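Inum Handling Project
Progress report, second period: equipment and purchasing

Spending

Most of the work this period went into deciding what to buy next and what to put off. The first arm and hand are installed and in daily use. The second arm is still on order from Gremow, who moved delivery to June after a change in their controller supply. The deposit has been paid and the balance is due on acceptance, so that line of the budget has not moved.

We asked Gremow and Brara for quotes on a second hand. Brara came in lower on the hand itself, but their price leaves out the wrist adapter and the first year of service. With those added the two offers are close. We prefer Gremow, mainly for shared spare parts, and would like your agreement before we place the order.

Consumables

Fingertip pads wear faster than we planned for. The original budget allowed one set per quarter. We now plan for 3 sets, and have moved money from the travel line to cover it. Wrist sleeves are holding up well, and we have cut that order to 2.

Cardboard organizers were not in the first budget at all. We have been making dividers by hand, and that takes staff time we would sooner spend on trials. Szűcs can supply 50 ready-cut organizers with slotted partitions, and 200 loose partitions as spares. The quote is good through the end of next month.

Trials

Work at the bench is on reaching into open compartments. The cells are not perfectly square and the partitions lean a little, which is close to what the hand will meet at the packing stations. We are keeping the organizers that way and have dropped the request for molded plastic trays. This takes one item off the equipment list.

A person stays at the table during runs. The staffing plan assumed one operator for two arms by the end of the grant, and we still think that is possible — but not before the second arm has been through acceptance. 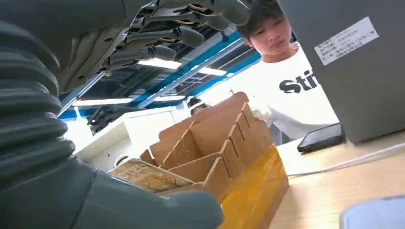 The jointed hand at the cardboard organizer, with a team member at the bench.

Decisions requested

1. Approval to order the second hand from Gremow.
2. Approval of the transfer from travel to consumables.
3. Approval of the Szűcs order for organizers and spare partitions.

The next report will cover delivery of the second arm and a revised service budget.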